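May 2022
Catríona Hennessy

Tape and adhesive residue, Quinlan panels, bench notes

Continued from the last entry. The question is still whether the pressure-sensitive tape the artist used as a drawn line on the Quinlan collages can stay where it is, or whether the carrier has to come up so the adhesive underneath can be reduced before it migrates further into the ground. Registry wants an answer before the loan paperwork goes to Trollar.

Panel 2 first. Crepe paper carrier, natural rubber adhesive by the look of it and by the solvent response. Carrier is brittle at both ends and still flexible in the middle third, where a later layer of acrylic medium runs over it. Colour has shifted to a warm brown. The artist's studio snapshot shows it much paler, but that print has yellowed too and I wouldn't lean on it for anything.

Edges under raking light: lifting on the upper left run, with a curl of 2 to 3 mm. No lifting where the medium bridges tape and canvas. The bunched sections, where the tape was pushed up on itself to make a ridge, are the most secure of the lot. The folds are bonded adhesive to adhesive and the join hasn't crept.

Made up test strips on primed cotton duck, same weight as the original as far as I can match it. Sized half of them. Three adhesives for re-laying the lifted edges:

A — wheat starch paste, stiff, applied with a size 0 brush
B — methylcellulose, 4% w/v
C — the acrylic dispersion from Vireck, thinned 1:1 with deionised water

Each strip got a 200 g glass weight over silicone release and blotter. Changed the blotter at 20 minutes and left the weights on overnight.

A held on the sized strips and failed on the unsized ones at the first flex. B did not hold the curl down on anything. C held on everything, but left a faint gloss along the edge on the unsized duck, visible from the side. Wiped back with a barely damp swab before set, the gloss is mostly gone. After set it won't shift without solvent and I would not go there.
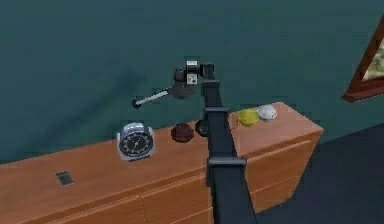
Repeated A with a thin precoat of B on the unsized duck, dried fully before the paste went on. That was better. It took the flex test and didn't stain the cotton, and the edge stayed matte. It is slower by a day. I'd still take it over C on the original, given that all of the panel 2 lifting is on bare canvas and any gloss would read as a second outline beside the tape.

Solvent response of the adhesive, offcut only (the piece that came loose in the old frame rebate, bagged and labelled). Swelled in ethyl acetate in under a minute. Slow in ethanol. Nothing in water after ten minutes on the swab. So paste and methylcellulose should leave the original adhesive alone, at least over the time they are wet.

Heated spatula at low setting on the same offcut: adhesive went stringy before it re-tacked. Not going further with heat.

pH of the duck beside the tape line, cold extraction on loose fibre: lower than the clear area, as expected. Fibre sample was very small, so treat it as a direction only and don't quote it.

Light exposure. The Dastumon gauge is back from calibration. With the blinds down the easel position reads 86 lux, which is too high for leaving panel 2 face out between sessions. Cover goes on from now. For the loan I'm going to ask for 50 lux and a UV filter, and Trollar can argue the point if they like.

Panels 1 and 3, quick survey only. Panel 1 has 13 separate tape runs, two of them lifting. Panel 3 is mostly painted line that imitates tape, with a single real strip near the lower tacking margin. I misread that one last month as all tape. The catalogue sheet is wrong as well and should be corrected when the file is next open. Under magnification the painted ones have brush hairs in them and a slightly domed section. The real one has the regular crepe.

Position for now: carriers stay. They are the line, and lifting them to get at the adhesive would take the crepe texture with it. Re-lay lifted edges with B precoat then A, small sections, 10 mm at a time, light weight. No consolidant on the browned carrier until the gloss problem is sorted out.

To do
— second set of strips with a 2% precoat, see if the drying time comes down
— new release film, the current roll is picking up lint
— photomicrographs of the panel 3 strip for the file
— ask Quinlan's studio which roll of tape it was, if anyone kept one

Paste in the fridge is from this batch. Discard after five days.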